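December, gone four in the afternoon, tea cold again.

I still don't believe old desktops are worth the bother, and today has not changed my mind. Surora sent the list over first thing, cheerful as ever: strip the case, set the small parts aside, put them back, write down how it went. As if it were a jigsaw. The Fillus leaflet says a beginner can do memory and processor "in one sitting". I'd like to meet that beginner and look at their thumbs.

I will say the lid coming off is the best bit. After that it's all cable.

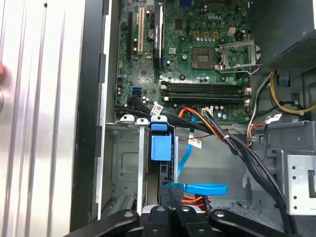 My quarrel is with whoever decided how wiring should run in these things. You could have the neatest board in the world and it would make no odds. On this Dell the black bundle goes slap across on the diagonal, with orange and red wires keeping it company, right by the memory slots, which is just where you want your fingers. All four slots are empty, so there's no excuse on that score, and the socket is bare with its frame flipped open and those little gold pins staring up at you. I hate those pins. One careless knock and that's your board finished. The leaflet gives them a single line, in grey type, under a paragraph on how rewarding it all is.

Read the Grerkar page over lunch to see if they had better advice. They sell a tray for 700 and a bigger one for 1000, and both are meant to "transform" the way you sort parts. I wasn't convinced. What you need is somewhere each part can stand so it doesn't slide about or get sat on, and a bit of grey board with holders on it does that perfectly well. Processor in its square, memory stick upright by the clips. Even I can see at a glance what's where, and I lose my own glasses twice a day.
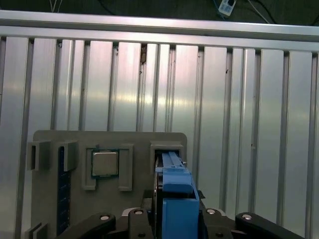
Still, a holder only solves the waiting. It does nothing for the part where you have to lower a processor in dead level and then trust a bit of bent wire to hold it down. I've read that it should need "firm but gentle" pressure. That's no help to anyone. So is shutting a suitcase.

Then there's the drive. I had rather hoped to be won over by the blue caddy, as everyone on the Salem forum raves about them. No tools, they say, just squeeze and slide. I've never trusted a thing that makes a point of needing no tools -- it generally means you'll be wanting three of them by teatime.
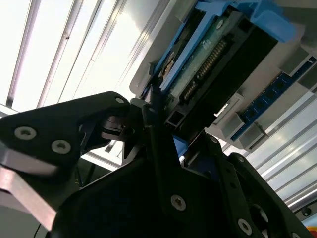 And the colour! Bright blue, I suppose so you know which bits you're allowed to touch. Fair enough, I'll give them that one. It's a good deal kinder than the grey housing round it, which looks made for skinning knuckles. But the drive in it has its green circuit board out in the open, and I can't see why they couldn't spare a bit of cover for it. Somebody saved a penny there. I wrote that on the sheet under "other remarks" and then crossed it out, and then wrote it again smaller.

Moved on to worrying about the light. The blinds want shutting properly at this time of year, they throw a glare that makes small print hopeless.

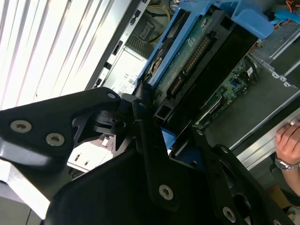

Have put two questions to Surora: whether the caddy matters at all for what we're doing, and whether anyone would notice if the cables were tied back out of the way for good. I expect a yes to the first and silence on the second. Must find cable ties regardless. Top drawer, or the biscuit tin.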